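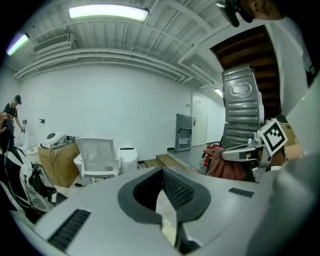
3.2 Ceiling and stair geometry

The room at Drinidton was selected for the second measurement series on account of its ceiling. The suspended tiles recorded on the original Tekus drawings are no longer present, and the structure above them has been painted white and left exposed. Parallel ribs, beams and pipes run across the soffit, and fluorescent fixtures and an air-conditioning unit are mounted at ceiling level (Figure 2). The walls are white. A wooden staircase with dark brown treads rises diagonally toward the ceiling on one side of the room.

For the acoustic model, this geometry raises two difficulties. The first is the choice of a ceiling height. Heitmann used the underside of the lowest beam, a convention that suits deep, closely spaced beams but underestimates the volume when the ribs are shallow. Mostyn used the upper surface between ribs and treated everything below it as scattering area. We followed Mostyn for the volume calculation and retained Heitmann's height for source and receiver placement, so that the results can be compared with those from the Ruddock rooms. The pipes were not modeled individually. Their effect was included in a single scattering coefficient assigned to the ceiling plane, with separate values for octave bands above and below 500 Hz.

The second difficulty is the volume beneath the stair. The underside of the flight forms an inclined reflecting surface, and the wedge of air below it is only partly coupled to the main room. Preliminary runs that treated the wedge as fully coupled gave a decay at the nearest receiver that was longer than the measured one. The wedge was therefore entered as a separate subvolume, open to the room up to the line at which clear height under the flight reaches 2,030 mm. Treads and underside were given the same absorption coefficients.

Impulse responses were recorded at 16 receiver positions using a swept sine signal. Each position was measured twice, first with the air conditioning running and then with it switched off. Air temperature was held at 20 °C for both passes. Measurements were made in November, in the early morning, when traffic noise at the site is lowest. The furniture and equipment normally kept in the room were left in place, and their absorption is included in the reported values.

Background levels with the unit running exceeded the limit given in the Drilar procedure in the 125 Hz band. Decay times for that band are accordingly taken from the second pass alone. In all other bands the two passes were averaged.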